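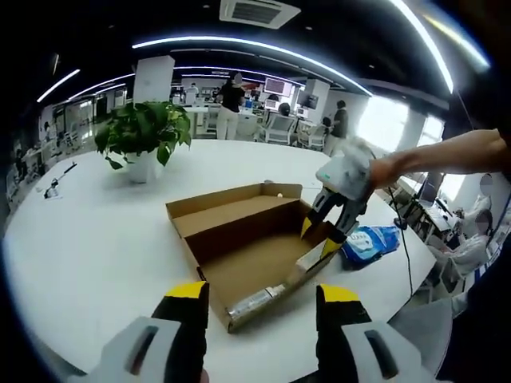 Two hand-held grippers at the shared table, one of them reaching into the box.

Gripper comparison, February

Clirnell has been trying out 2 hand-held grippers before ordering a full set. The tests were run by Ada Sartori and Guido De Luca on the round of small jobs we use for all new tools: picking items out of an open cardboard box, setting them down on the table and putting them back.

Both grippers in the photo have white bodies and black fingers with yellow at the tips or just short of them. The silver cylinder lying along the near wall of the box and the small white round object in the far corner are both on the test list. The blue and white soft pack beside the box is on it too.

Ada and Guido each did 130 picks on the Wednesday, swapping sides at lunch. The Poulain fingers closed more evenly on round items. The Grotex fingers were stiffer and better with soft packs, but slid on foil when the grip was taken near the end of the cylinder. Corners were slow with either pair.

The next round will use the same box and a longer list, 300 picks in all, with the Celov controller in place of the current one. Results will be added to this page.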